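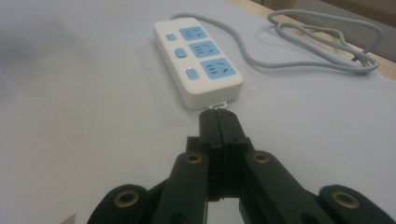

Hatside Makers Board > Robots and automation > Rules and good practice
Thread: Draft rules for handheld gripper sessions, power strip tasks. Comments pls

anoma_w
Posted 1/7/23
Right, draft 3. Needs agreeing before the next batch, 350 episodes planned on the power strip tasks and I don't want to bin half of them again. Quick read please, shout if something's daft.

1. Strip is dead. Plug out of the wall and where the operator can see it, before anyone picks up a gripper.
2. Start with fingers closed.
3. Approach the hanging tab end first unless the task card says otherwise.
4. Cable stays on the table. No loops over the edge.
5. Nothing else on the table that isn't on the card.
6. Button tasks: press once, lift off, wait, done. No double taps.
7. Anything odd, stop and mark it. Don't carry on and hope.

That's it. Want it on one side of A4.

seidu_g
1 fine. 2 fine. 4 I don't agree with. Real cables hang off things. If every demo has the cable sat nicely on the table the policy falls over first time it sees a kitchen.

anoma_w
It isn't about nice. Tangled is OK, the rule doesn't say straighten it. It's about weight. Cable goes over the edge and drags the strip mid grasp, then you've got a moving target the operator didn't move.

seidu_g
Which also happens in kitchens

anoma_w
Then it gets its own task card. Not by accident in the middle of this one.

Mawar_S
Agree with Anoma on 4. We lost 27 episodes in May at Drenen to exactly that, strip creeping while people lined up on it. Reviewers couldn't tell slip from drag so the lot went.

Rule 5 though. How strict? Corner of a bit of paper poking in at the side of the view, is that a fail? If so you'll fail loads. I'd say keep it if it's well out of reach and doesn't move during the episode.

anoma_w
Good point. Change to "nothing else within reach of the task". Better?

Mawar_S
yes

yam_cabral
new here sorry. Rule 3, why the tab end? I've been going in from the side on mine, seemed easier to get round the body of the thing

Mawar_S
Hi Yamila. Side is allowed if the card says side. Problem is mixing. If one operator goes for the tab and the next one grabs the middle and both are labelled "pick up strip" you've got two tasks pretending to be one. Tab first also means your fingers aren't coming down across the buttons.

yam_cabral
ok thanks. So do I redo mine? theres 92

Mawar_S
Don't redo, relabel. Put "side grasp" in the notes and they go in their own folder.

seidu_g
See this is what I mean. Folder for side, folder for hanging cable, folder for everything. By Xmas we'll have more folders than episodes.

Aba M
Moderator
Folders are cheap Seidu. Unlabelled stuff isn't. I went through 1,269 clips for the Bonsu set and the ones I couldn't use were nearly all "operator did something sensible but didn't write it down".

My actual gripe is rule 1. "Plug out of the wall" isn't enough on its own. Sockets on the strip are open, fingers are going near slots, and people WILL plug it back in at lunch to charge a phone. I want the plug capped or bagged, and a tag on it. Checked by a second person. Not the operator.

anoma_w
Second person for every session? We don't always have two in.

Aba M
Then no power strip that day. Do the cups.

seidu_g
Bit much? Gripper's mostly plastic on ours

Aba M
Mostly. There's metal at the pivots, and there's a hand on the other end of it. I'm not writing a rule that depends on which bits happen to be plastic.

seidu_g
ok ok fair. Concede that one.

anoma_w
Going with: plug out, bagged, tagged, second person signs the sheet. Start of session and again after any break.

yam_cabral
does closed at the start mean touching or just nearly? mine have a bit of a gap at the tips sometimes

Mawar_S
Tips together. If they won't meet, check for grit and check the pivots, then recalibrate. Gap at start throws the width reading off for the whole episode.

seidu_g
That wants to be in the rules, not buried in here. "Tips together, if not stop and recalibrate"

anoma_w
Added to 2. Also Sarnetti strips vs the ones we've got, do we need seperate cards? Buttons are in a different place I think.

Aba M
Separate card per model, yes. Photo of the actual strip on each card so no one's guessing which button is "first".

seidu_g
First = furthest or nearest? We've never said

anoma_w
Nearest the tab. Going in as rule 8.

Mawar_S
I've been calling that one three. Brilliant. Will fix mine tonight

anoma_w
Draft 4 going up in the files bit later. Seidu I'm leaving 4 as it is but I'll write you a hanging cable card if you'll do the first lot.

seidu_g
Go on then. Still think it's wrong but yeah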